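Nerys Hopkin has looked after the arm cell at Penry since the building still smelled of paint, and she talks about it the way some people talk about an old dog. I had asked for half an hour. We were still at it when the kettle had been on three times, and I don't think either of us minded.

Penry is the small workshop Rarkon keeps in Indarthorpe, and the cell is one arm, one gripper and a pedestal, with a simulated copy that Nerys opens every morning before she goes near the real thing. The copy is called Plovine, after a street she used to live on. "I wanted a name that was easy to say when you're cross," she says.

Her first job of the day is always the base. She goes round the flange bolts with a torque wrench, then lays her palm on the shoulder housing while the arm runs its slow warm-up, feeling for anything that wasn't there yesterday. "You can read the logs, and I do read them, every line, but my hand got to the bad bearing two days before the logs did. That was in August, and I've been a bit smug about it ever since, I'm afraid."

The fingers take up more of her time than the arm does. She has fitted 12 sets of pads and written the date of each one in a green notebook, along with whatever she was grumbling about that week. After every 300 hours of running she takes the gripper off, cleans the knuckles with a dry brush and puts it back. Then comes the part she likes best, which is making the simulated cell agree with the real one again.

"People move furniture," she says, "and they don't tell me! So I go in with a tape measure and I fix the model. If the pedestal is ten millimeters out in there, the arm will reach for something that isn't where it thinks it is, and I'll be the one picking it up off the floor."

In Plovine the arm stands on a low, dark pedestal on a wooden floor, close behind a yellow-green upholstered seat, and she is particular about that gap. The seat is soft and the fingers are not. Any change to a path gets played through there first, at a crawl, with her chin practically on the desk.
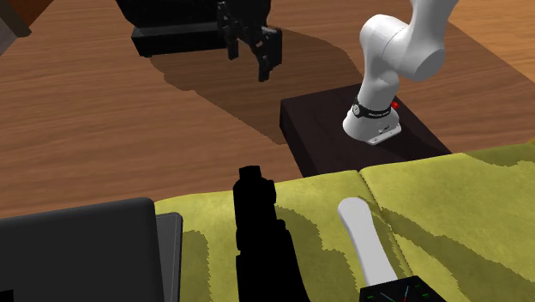 What she would tell a beginner

"Write down the zero position before you touch anything," she says straight away. Her own start was rougher than that. She once swapped a wrist cable, forgot to note the offsets and spent 10 hours getting them back, with a colleague bringing her sandwiches out of pity.

She also thinks new people are too shy of the stop button. She has hers press it on their first morning, several times over, until they stop flinching.

I asked whether she ever gets tired of the one machine. She thought about it for a good long while, and told me instead about fault 417, a brake warning that turned up only on damp mornings and took her most of a spring to trace to a connector. She has kept the connector. It lives in her desk drawer, in an envelope, and she got it out to show me.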